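Section 4. Setting Up for the Suturing Demonstration

Thank you for hosting an open day with your Kallovura trainer! Guests love the suturing part best, so please give yourself a little extra time for it (we always wish we had).

1. Roll the surgeon console to the marked spot and lock both wheels.

2. Switch on the big screen and choose Visitor View, so that everyone sees what the operator sees.

3. Attach the 2 needle instruments and wait for the green light on each arm.

4. Let the operator take a few slow practice moves before the doors open, and then a few more.

Note: Some guests find blood hard to look at. A kind word before the screen comes on goes a long way.
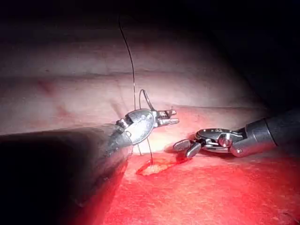
Can visitors try the controls themselves?

Guests may sit at the console once the needle has been taken out and the practice block is in place, with a trained operator standing beside them the whole time.

5. When a group has finished, press Park and let the arms come to a full stop.

Caution: Never reach between the arms while the console is live, even to pick up a dropped thread.

6. Count the needles back into the Delaunay tray before you welcome the next group.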